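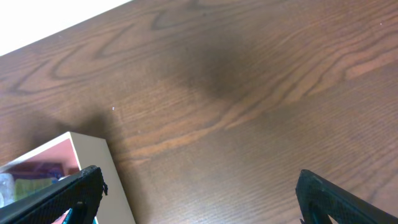
Tabletop with the open cardboard box, lower left.

Orkia Table Clearing – README

Orkia covers one job: small household items on a wooden table and an open cardboard box to put them in. There are 393 sequences in this release, split into 25 folders by item mix.

Items are everyday packaging and bathroom or kitchen things. Labels are free text, so "bottle, clear" and "clear bottle" both occur. We plan to merge them in the May update.

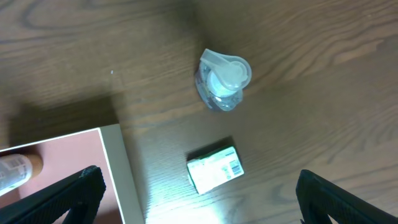

Small boxes are labeled by type only, with no product name. Bottles get a second field for the cap – flip-top, screw or none. If the cap type was hard to tell, the field is blank.

Known issues
- Glare on the table washes out the grain in places.
- Folder 9 has no item list yet.
- Some items in the box overlap and are labeled as one group.

Notes files are plain text, 2000 characters at most.

Related
Prellow Shelf Items
Gunawan Drawer Sorting
Flava Pantry Set

Contact: Orkia data desk | Back to top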